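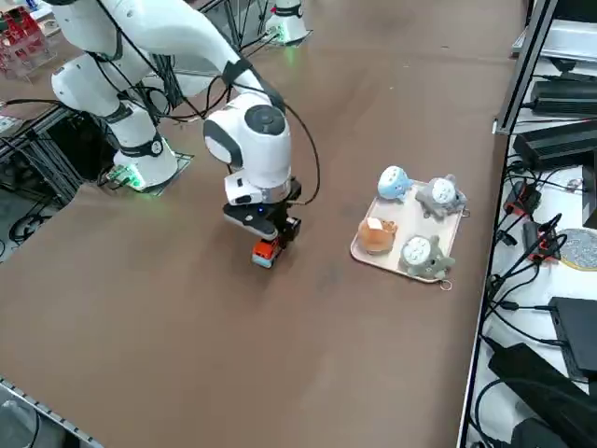
Budget thread for the second half of the year. We're planning a small cell to sort plush toys and other little items into trays at Stitley, and a few people asked what it costs beyond the arms.

Grippers first. We got quotes from Plustia and Anghel for a parallel gripper. Anghel came in at $3,930 each with the flange and cable. Plustia was lower but wanted 7 weeks to ship.

Going with Anghel for two. A third as a spare would be nice but it won't fit this year.

Trays are cheap. We set aside $200 for plastic ones with a raised rim. Buy them all at once from the same batch - we mixed two batches last time and had to redo the pick positions.

The line people forget is power and cabling. Power bricks, adapters, connectors, spare cables, a shelf next to the table to put it all on. I had $1,000 down for that in the first draft. It's $3,000 now.

Mamus quoted us a service plan too. Passed on it for year one. We'll look again in February when the warranty on the arms is closer to running out.

Table stays as is. It has scuffs but it's flat and the mounting plates are already in. No point paying for a new top.

Order goes in Wednesday if purchasing signs off. If you've run soft toys with a two-finger gripper, tell me which finger pads you bought and how long they held up.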